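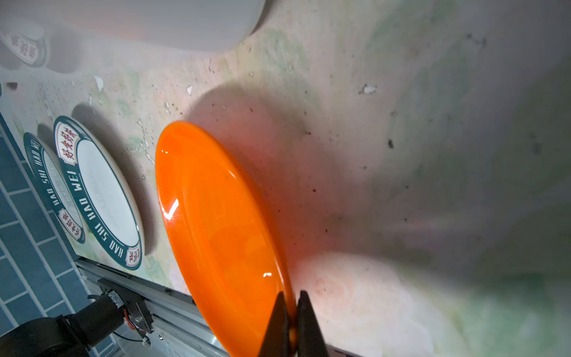
*A few of the plates you'll get to know at Picard Street.*

# Dish crew wanted for the Lenano lunch kitchen

Hello, and thank you for stopping to read a job ad that is mostly going to be about plates. We're Lenano, a lunch kitchen and dish lending shelf on Picard Street, two doors down from the Dastley hardware store, and we're hiring six people for our dish crew. The work starts in June. It's part time, it pays $23 an hour, and lunch is on us every shift (noodles more often than we'd like to admit, but they are very good noodles).

We serve our own lunches on real plates, and we lend plates out to neighbors for birthdays, wakes, block parties and whatever else comes up. The shelf holds 500 pieces at the moment. None of it was bought as a set. It came to us in boxes and bags over the years, and we've grown fond of the mix, even on the days when nothing stacks the way it should.

## What the work is like

A shift runs 4 hours. The early one begins at 10 a.m. and is mostly sorting, checking returns and getting the lunch plates out. The late one begins at 2 p.m. and is mostly scraping, soaking, washing and putting away. You can ask for one or the other, or switch around as your week allows, as long as you tell us a little ahead of time.

You'll be on your feet, your sleeves will get damp, and a full tub is heavier than you think it's going to be. We carry full tubs in pairs. If lifting is hard for you but the rest sounds good, please write to us anyway — there's plenty of checking and sorting to do at table height, and we'd much prefer to arrange things around a good person than lose them.
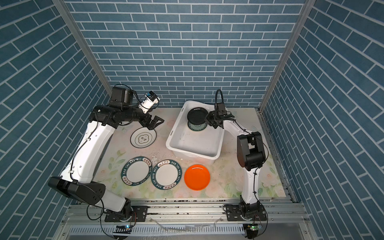

Sorting is the part of the job that takes the longest to learn, and it's the part most of us end up liking best. We go by shape and size first and by color after that, and we ask everyone to look at both faces of a piece before deciding where it goes. A black plate can share a tub with a white one that has a green decorative border, and an oval like the white one with the thin dark green rim can wait on the table until its turn comes. Please don't hurry this bit. We would take a slow sorter over a chipped rim any day, and you'll pick up speed without trying.

You'll also be writing in the loan book, and yes, it's a paper book. Who took what, how many, when it's due home. We tried a program called Jekitley for one long winter and went back to pencil, so neat handwriting is welcome and readable handwriting is required.

## Who we're hoping to hear from

You don't need restaurant experience. Some of the best people we've worked with came from libraries, from plant nurseries, from years of raising kids and washing up after them. What we do need is someone who handles other people's things gently, who will say out loud when a piece has cracked, and who doesn't mind the radio. You should be 18 or older and able to commit to two shifts a week through the fall.

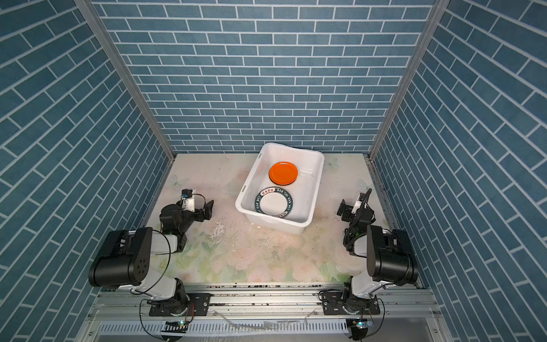 Jae-in Jin wrote to ask whether a person could do this job without ever having cared much about dishes. "I eat over the sink at home," the note went on, "and I couldn't tell you what my own plates look like. Would I be miserable?" We don't think so! Plenty of people come for the company or the hours, and the caring tends to sneak up on them somewhere in the second month. If it never does, a clean plate is a clean plate and we'll be just as glad of you.

## Your first week

Nobody starts alone. You'll be paired with one of the regular crew for your first four shifts, all of them paid at the full rate, and you can ask the same question as often as you like.
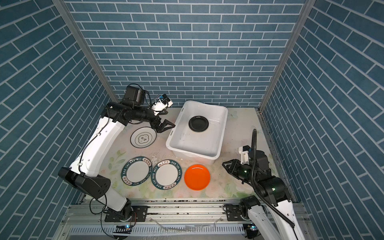
Training begins with a small batch, well before you face a whole lunch's worth. You'll be given a tub and a mixed handful of dishes and asked to talk us through what you'd do with each one. It might be one round black plate flat on the bottom of the tub, with the bright orange one still out on the table beside the white ones that say HAO SHI HAO WEI around their dark green rims. Those rims are where we'd like your eyes to go first, along with the little red-and-white badges. Run a fingertip around the edge, check the back, then decide. We'll talk it over together and do another batch.

## How to apply

Send a few lines to the crew desk at Lenano, or drop a note through the slot on Picard Street. Tell us which shift suits you, when you could start, and a bit about yourself. A résumé is fine but you don't have to have one. We'll invite you in for tea and a look at the shelves, and that visit takes less than an hour. Wear shoes you don't mind splashing.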